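Bandlow's hand-held gripper kit, reviewed
2020-11-12

The Bandlow kit arrives in a grey carton with a hand grip, a camera on a short bracket, a parallel gripper and 2 pairs of fingertips. It is sold to small labs and workshops that want to record a person doing a job by hand and use the recordings to train a robot arm later. We used a loan unit through most of October at our bench in Cluststead.

Assembly took 40 minutes, most of it spent on the trigger cable. The fingertips are dark green blocks with small round holes along the top. The manual covers fitting them in half a page and could use a drawing.

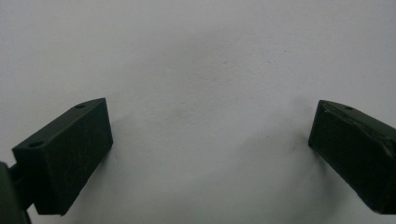 The trigger has a long pull and a light spring. Small adjustments come easily after an hour or so, though anyone with short fingers will be reaching. The grip itself is well shaped, and we had no sore wrists at the end of a session. Left-handed users can move the trigger to the other side with the supplied hex key.

We worked through three jobs: sorting washers, folding tea towels and stacking paper cups. The cups went well. Towels were slower, as the blocky tips don't slide under a flat hem without help from the table edge. Washers were hard going, and we'd suggest buying the narrow tips if small parts are your main work.

Wear is worth asking about before you order. The top of the right fingertip on our unit is scuffed and creased, while the left one is in better shape, with light scratches on the face. The inner faces do the gripping, so we carried on with the same pair.

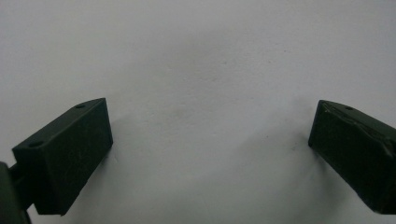 Peixoto, the recording software, comes with the kit and runs on an ordinary laptop. It saves each attempt as its own file and lets you throw out a bad one with a single key. Exporting is clumsy. You have to name every folder by hand, and a colour setting in the preview window doesn't carry over to the saved video.

The nearest competitor is Brullero's grip, which is lighter and has a better cable but comes with no software at all. If you already have your own recording program, look at that first. For a shop starting from nothing, the Bandlow is the easier purchase. Spare fingertips are sold by the pair and ship in 3 weeks.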